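Home News Features Letters Archive Subscribe

The long way round with a bus timetable

13/12/2018
By Kirstin Gourlay
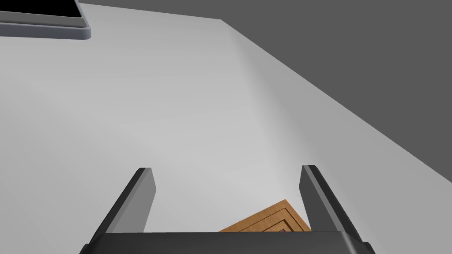
Features Desk | Rural Transport Team

First bus out of Fukdale is the 6.40. Miss it and you wait for the 9.15. Miss that and you ring someone with a car.

I rode the route for most of a week, there and back, notebook on knee, because the county wants to cut it. Or "reshape" it, in the words of the letter. The letter went to every house on the line and hardly anyone I spoke to had got past the second page. Too many maps. One woman had used hers to line the cat tray.

The facts, quickly. The 4 runs from Fukdale to Pismont by way of the old quarry road. It has done since before the quarry shut. Last year it carried fewer people than the year before, and the year before that was bad too. The contract runs out in April. The operator, Geddes, says it will carry on if the county makes up the money. The county says 1153 signatures on a petition is very nice but a signature isn't a fare.

Donnie Halliday drives the early shift. He started on the quarry run, when the bus was full of men asleep before it reached the first bend. Now he gets three college students, a care worker and whoever has a hospital appointment.

"They counted us in the school holidays," he says. "Course it was empty."

I asked the county about this. The count was done over two periods, they said, and one of them was in term. They wouldnt say which one carried more weight.

The hospital is the thing. It's in Pismont, up the hill, and the new plan would end the bus at the foot of it. Fine if you are 20. A man with a stick got off at the top stop on my second morning and took his time over it, and Donnie waited with the doors open and the heater going. Running late by then. No one on board said a word.

What would replace it? A bookable minibus. You ring the day before, before noon, and give your name and where you're going. It works well enough over in Direck, where they have had it since the spring, though the 800 people who live there are nearly all in one village. Fukdale is strung out along a valley with no phone signal in the bottom half. I tried to ring the booking line from the shelter by the bridge. No bars. Walked up to the church, one bar. Got through, was put on hold, lost it.

There are people in favour. A farmer at the top end told me the minibus would come to his gate, and the 4 never has. His wife could get to the shops without him. Fair point, and it should of been made louder at the public meeting, where anyone with a good word for the scheme got shouted down.

A decision is due after the new year. Donnie has been offered work on the town routes and hasn't answered yet. On my last trip back it was dark by the bridge, rain coming in sideways, two of us on board. He put the other passenger down at her own lane end, well short of the stop.

Related items
Direck minibus: the first six months
Letters: who counts the passengers?
Pismont hospital parking charges to rise
Quarry road closed again for repairs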